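Project Gallery: Bedroom Tasks

Sisden Household Manipulation Program
Updated Mar 9, 2018

The Sisden program collects examples of ordinary household work for use in training a learning system. Each example, known within the program as an episode, records one attempt at one task from start to finish, together with the positions of both arms and the state of both grippers. The collection is carried out at the Ondeveo laboratory, and the control software is maintained by Trurkar.

This gallery is devoted to the bedroom tasks, which entered the collection plan in August. The bedroom set now holds 484 accepted episodes, out of a program total of 2204. Episodes are accepted or set aside after review. An attempt in which the item is dropped and then recovered may be accepted, provided the recovery is complete and the operator has marked it in the session log.

Pillows and cushions were chosen as the first group of items. Their outlines change whenever they are lifted or pressed, and the same item may look quite different from one episode to the next. Covers in plain and patterned fabrics are both included. Reviewers have asked that items be allowed to overlap at the start of an episode, as they would on a bed in daily use, and that operators avoid arranging them in neat rows. 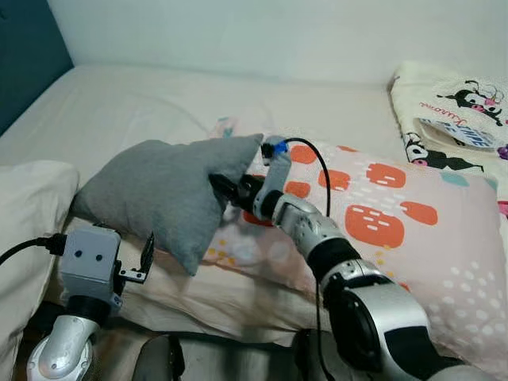 Right gripper holding the corner of a grey cushion. Pink patterned and cream pillows lie beneath it.

The choice of where to take hold of a cushion is left to the operator. Corners, seams and open faces of the fabric are all permitted, and the review form provides a field for each. Operators are asked to close the gripper slowly and to pause before moving the arm, so that the moment of contact can be found easily in the recording. A grip that gathers too much of the item beneath is to be released and tried again within the same episode.

Two forms of instruction accompany the bedroom episodes. The short form names the item and the action, as in "move the grey cushion." The long form also gives a place, such as the head of the bed or the side nearest the wall. Both are written before the session begins and are not changed afterward, even when the result differs from what was asked. In such cases the reviewer records the difference in a separate note.

Blankets, folded or spread, are at present treated as background items. They may be left on the bed during pillow episodes and may be moved between sessions, but operators should not handle them with the arms while recording. A separate plan for folding and spreading is being prepared under the Rastogi task series and will be added to the collection guide when approved.

Notes on use

Pictures in this gallery may be reproduced in teaching materials and in reports on the program, with credit to the Sisden Household Manipulation Program. Requests for recorded episodes should be made through the Ondeveo data office and should state the task group required, the intended use and the form in which the recordings are to be supplied. Requests for the bedroom set are handled separately from those for the kitchen and laundry sets.

Related pages: Kitchen Tasks; Laundry Tasks; Collection Guide; Review Form and Field Definitions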